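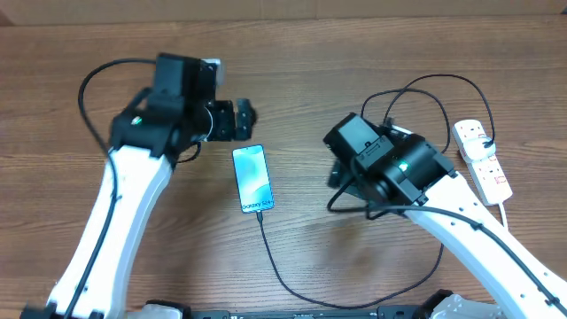
Phone on the wooden table, face up.

2026-01-10
Notebook of the phone bench, entry 1254. Written by Ximena Sosa.

Continued with the Prullier lot, the used phones which came without boxes. The delivery note says 50. I have not checked it yet against the shelf, I will do this with Seung-woo when he is back.

Work on the wooden table, as we agreed in May. The metal bench is better for opening phones, but for looking at the outside I prefer the wood. It does not make noise when a phone is put down and the brown colour helps me to see the edge of a white back. The disadvantage is the grain. A fine hair scratch is difficult to judge when the light comes along the stripes, and two times I thought I saw a scratch and it was only the table reflected in the back. I turned the phone by a quarter and looked again. Please do the same before you write "scratched" in the list, it is annoying to correct later.

Order of inspection, so that we all use the same one:
Screen side first, lying flat.
Then the four corners, one after another, with the fingernail. A small dent can be felt before it can be seen.
Then the back, held in the air and tilted slowly.
Last the charging socket, with the small torch.
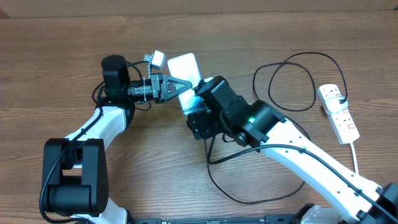
The printed name on the back should be graded separately. Until now we put it together with "back, general", and I think it is a mistake. On phones which lived a long time in a tight case, the letters can become thin at the lower side while the rest of the back is still like new. For a buyer it is the first thing he sees. I added a column "lettering" with three values: full, thin, missing. Seung-woo Shin asked if "thin" should be divided again. I would say no, we will never agree between us where the line is.

Cleaning: the Tapia cloths are good for the glass but leave some fluff in the socket, so not there. For sticker glue I used the Varnness fluid, a little on a cotton bud, wait one minute, wipe. Do not put it near the lettering. On phone 112 from the older lot I did this, and the last letter went grey and dirty. My fault. It stays in the drawer with a yellow label, and we can use it for testing other fluids.

The table itself needs oil again. If we oil it, the phones must stay away from it for 48 hours, otherwise we get a greasy film on every back and we clean everything twice. I propose to do it after this lot is finished and not before. Brurkico has a dry wax which they say needs less waiting, but I have not tried it and the tin is small for the price.

Open points:
Count the lot against the delivery note.
Ask Prullier if they want the lettering column in their copy also, or only the total grade.
New batteries for the torch. I took them from the wall clock, so the clock is now stopped, sorry.
Find the second grey tray. Seung-woo says he left it under the window, but I found there only the lid.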